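Stirau Street Kitchen Gets Its Glasses Back

After a long spring of paper cups, the shared kitchen on Stirau Street is pouring drinks into real glass again, and the change has done wonders for the mood in the room. The new tumblers went into use in August, along with a new open shelf, a deeper draining rack and a long wooden table that regulars had been asking for ever since the old one lost a leg.

The kitchen sits on the ground floor of the former Ziltport warehouse, behind the bike racks, and serves everybody who rents a workspace upstairs. It also feeds the neighborhood lunch table, which runs at noon and seats whoever turns up first. That makes it a busy little place! On a good day the kettle barely gets a rest between seven in the morning and the last of the evening classes, and the sink is rarely free for long.

Sânziana Anghel has cooked the noon meal there for four years, and she was the one who pushed hardest for glass. Paper cups go soft with hot tea, she said, and they blow over if anyone opens the yard door. She also missed the sound of a laid table.

"You put down a glass and people sit," she told us, drying her hands on her apron. "You put down a paper cup and they take it and leave. I wanted them to sit."

The order came to 214 tumblers, all plain and clear, bought from Rizk, the catering supply store two streets over that was clearing out a back room. Petrică Gavrilă went to look at them first and came back delighted. He had been hoping for something low and heavy that a child could hold with both hands, and he liked the thickness at the bottom. The first crates came over on a hand truck, in two trips, with old newspaper stuffed between the layers. Reading the newspaper took up a fair part of the afternoon. One sheet had a recipe for plum dumplings, and it's now taped inside the pantry door.

Then came the washing. Every tumbler went through hot water and a rinse before it was allowed near the shelf, and the table filled up quickly. Gavrilă did the washing, Anghel did the drying, and a few people from the upstairs workshops wandered down for coffee and ended up with a dish towel in their hands. The radio was on, somebody cut up a melon, and by early evening the room smelled of dish soap and fruit – a fine combination, as it happens.

The table deserves a few words of its own. Alcides Meireles, who rents the corner workshop, sanded the top over several evenings and finished it with oil. He wanted the grain to show, and it does, in long streaks under the ceiling lights. He has asked that hot pans go on the trivets by the stove. He has no worries at all about glasses, and says a few rings in the wood will make it look like a table people use. 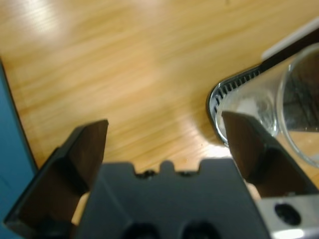 Where everything goes

The new shelf runs along the wall to the left of the sink, low enough to reach without a stool. Tumblers stand there upside down on a cotton runner, in single rows. Stacking is out, by popular demand. The old glasses used to be nested inside each other and would stick so tightly that people had to soak them apart, and Anghel has no wish to spend another winter doing that.

Mugs have moved to the cupboard above the kettle. Pitchers are on the windowsill, plates stay where they were, and the deep drawer that once held paper cups is now full of dish towels. There is a basket for damp ones on the hook by the door, and Meireles takes it up to the washing machine on the second floor when it gets full.

Spare tumblers are in the pantry, in the crates they came in, with the newspaper put back. Anyone who breaks one can just take another from the top crate and sweep up carefully. There's a dustpan behind the pantry door, under the dumpling recipe. No fines, no sign-out sheet.

A water pitcher for every table

With glasses in the room, the noon meal has changed a bit too. Each table now gets a pitcher of water with something in it, usually mint from the yard or the end of a cucumber. Laurențiu Căpraru, who comes in for lunch most days from the Stirent print shop, has taken over the mint and waters it before he sits down. He'd like to try lemon balm next and is looking for anyone with a plant to divide.

"It tastes better in a glass," he said. "I know it's the same water. I don't care, it tastes better."

The lunch table has been full nearly every day since the change, and people are staying longer over their soup. Anghel has started making a second pot of coffee at one o'clock. She has also brought back her cold cherry drink, which stained the paper cups and looks wonderful in clear glass, a deep red that gets everyone asking what it is. The cherries are from her sister's tree and will last as long as they last.

Children's cooking returns

The children's cooking hour is back as well, at 4 in the afternoon, with room for seven young cooks at the long table. The first session will be fruit layered with yogurt and toasted oats, served in the tumblers so that the layers show. Aprons are provided. Parents are welcome to stay, and there will be plenty of washing up for those who do.

Liviu Munteanu will lead the session. He ran the bread mornings last year and is still stopped in the hallway by people wanting to talk about their sourdough. He promises very little baking this time and a great deal of slicing, with blunt knives and soft fruit to begin with. Later sessions will move on to flatbread, pickles and a soup the children choose themselves.

To put a child's name down, stop by the kitchen during lunch and write it on the list beside the fridge. Donations of oats, honey and late-summer fruit can be left on the counter at any time the yard door is open. Anghel is also looking for two more pitchers, glass or enamel, with a handle that stays on.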